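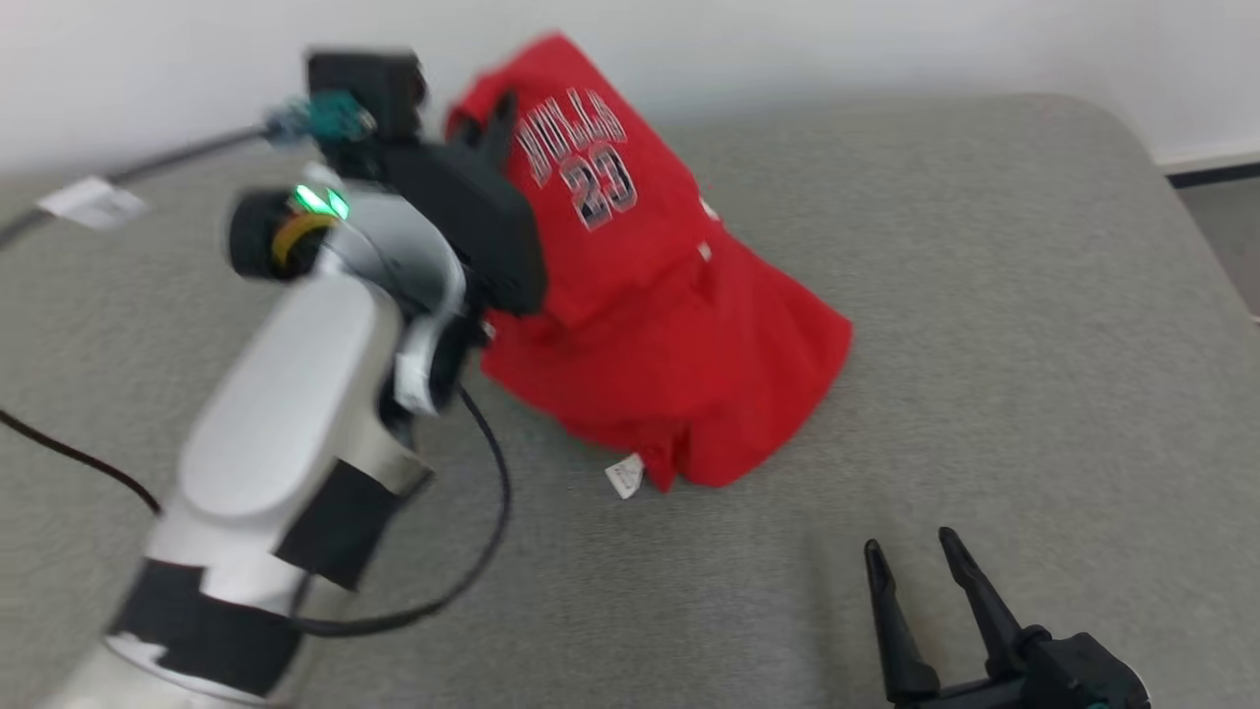

**Why does a cup final get played in a city that neither team calls home?**

Because the people who run the cup have to book it before they know who will be in it. A final needs hotel rooms, police, buses, a pitch and a television truck, and all of those like notice. The teams show up last, as they do at weddings.

Holtance will get the next one. The announcement came on November 30, 2022, in a press release with two adjectives for every noun, and by lunch the supporters of Nokomel and Fovby had found something to agree on for the first time in years. They hated it. Neither club had reached the semifinals yet. Neither may. But a fan can picture an overnight bus ride long before he has any reason to take one.

The old way was two legs, home and away, with the goals added up and an argument about whether the away ones counted double. I went to five of those finals and remember them fondly, which should tell you how selective memory is. One first leg ended 4-0 and left the second with all the tension of a dental cleaning. Another was played in Fovby on a field that had hosted a tractor show the previous weekend. The ball stopped dead in the ruts and the Fovby players, who had trained on it, knew where the ruts were. They called this home advantage.

Still, both towns got a night out of it. Bakeries stayed open. Children were allowed up. The losing side at least got to lose in front of its own aunts.

The single match is cleaner. Ninety minutes, maybe extra time, maybe penalties, one trophy, one set of fireworks. Broadcasters love it, and so do sponsors, who can now put all their banners in one place and all their guests in one tent. The guests tend to come back from halftime in the 60th minute, and on television their empty seats make a handsome block of gray right behind the dugouts.

Gündoğdu had the last one, and it went well if you watched from your couch. From the upper stand it was something else. The stadium sits 12 miles outside town on a road with a single lane each way, and the shuttle buses left on time with hardly anyone on them because the stop had been moved to the other side of the parking lot. I walked the first stretch with a few hundred men in scarves. A farmer was selling boiled corn from a gate. He had read the situation better than the organizers.

Then there's the price. A seat behind the goal at Gündoğdu cost 50, up from whatever you had in your pocket in the two-leg days, and the ones along the side went for 100. Each finalist got an allotment that would not have filled its own home end. The rest went to "the football family," a large family whose members mostly wear lanyards.

Holtance says it has learned. There will be a rail link, or at least there is a rail line, and talks are going on about whether a train could be put on it. The grass is to be relaid in January. The fan zone will be in the old market square, with a big screen, and will close before kickoff for safety reasons. I have read that sentence in the plan several times and it keeps saying the same thing.

What would fix it? Some want the final handed to whichever semifinalist has the better record, so at least one crowd can walk there. Others want the two legs back, ruts and all. The league's own review lists both ideas under "options for future discussion," a drawer I believe is quite full.

I'll be going, naturally. I've booked a room above a tire shop near the station, nonrefundable, with a shared bathroom and a view described as partial. If it's Nokomel against Fovby, I'll be sharing it with half of both towns. If it isn't, I'll have my pick of the towels.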